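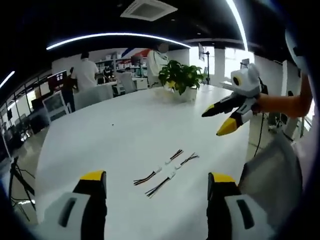
Connector unplugging: how many demos before it's any use?

ebukac
We've hit 170 demos of pulling apart little wire harnesses with the hand-held grippers and I'm hooked! Two of us at the table, two harnesses at a time, and you get into a lovely rhythm. Target is 3,000. Has anyone trained on fewer for plugs this small?

wendville_ben
Great stuff. I'd stop well short of 3,000 though. We did fine on cloth folding with far less, as long as the start positions varied.

ebukac
Cloth forgives you. A plug doesn't — a couple of millimetres out and you're pinching wire.

E. Briggs
Agree with Ebuka on the numbers, but please vary the angle. If they always lie side by side on a slant, the policy will learn the slant. I throw mine down and leave them where they land.

wendville_ben
Random drops gave us loads of tangles, and we binned 40 in one afternoon. I'd still place them by hand.

E. Briggs
Keep the tangles! Those are the best ones.

ebukac
Ha, I'm with Ebere on that. Next batch gets dropped from a cup, and I'll try a darker mat too, as white plugs on a white table can't be helping. Will post the success rate when the Brunora run finishes, probably in March.

atano_k
Following this one. Do you keep the failed grasps?

ebukac
Yes, all of them, in a separate folder.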